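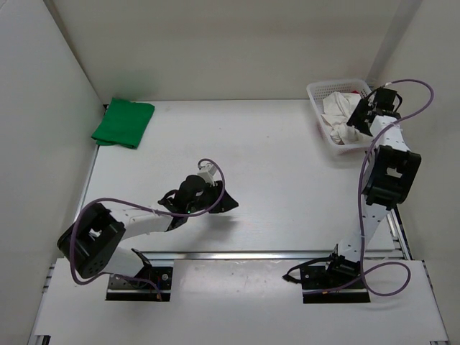
Drying of Kitchen Towels in Shared Student Houses
Project report, Household Studies, second year
Wian Masilela and Sipho Maluleke
January 19, 2025

1. Introduction

In the student houses on Grivthorpe Street every kitchen is used by many people, and the towels are almost always damp. Many residents complain about the smell. We wanted to find out if the way of hanging a towel changes the time it needs to dry, and if the residents would accept a new habit when it costs them no money.

The subject looks small, but we found few texts that speak about ordinary homes. Most of what we read was written for laundries and hotels, where there are machines and warm air. Our houses have one radiator in the kitchen and a window that some people open and others close again.

2. Method

We worked in 8 kitchens during 6 weeks, beginning in December. All towels were cotton and bought from the same shop, Givholm, so that the size and weight were equal. Each towel was washed once before the first test, as new cotton does not take water well.

For one test we made the towel wet, pressed the water out by hand and put it on a kitchen scale. Then it was hung in one of three ways: on a hook by its corner, folded double over a rail, or open over a rail. We weighed it again every hour until it was back at its dry weight. In total we made 216 weighings. The scale was a Brastel and shows whole grams only.

We also wrote down if the window was open and if the radiator was on. The residents were asked not to touch the test towels. In two kitchens this did not work well, and we repeated those tests the week after.

3. Results

The open towel was the fastest in every kitchen. The towel on the hook was the slowest, and its lower corner stayed wet long after the rest felt dry to the hand. The double towel was in the middle, but closer to the hook than we had expected.

An open window helped in the dry days. In the rainy week it made almost no difference, and in the Mthembu house, where the kitchen is on the north side, the towels dried slower with the window open – we think the room became too cold.

4. What the residents said

We spoke with one person from each kitchen. Most of them liked the open rail but said there is no space for it. One resident told us that she now takes her towel to her own room, and it was not our intention to cause this.

5. Weak points

We pressed the water out by hand, and two persons do not press in the same way. Next time we would use a spin dryer. We also did not measure the humidity of the air, only the weather outside.

6. Further work

Sipho will ask the housing office if one longer rail can be put up in each kitchen before the summer. The tables with all weights are in the appendix, sorted by house.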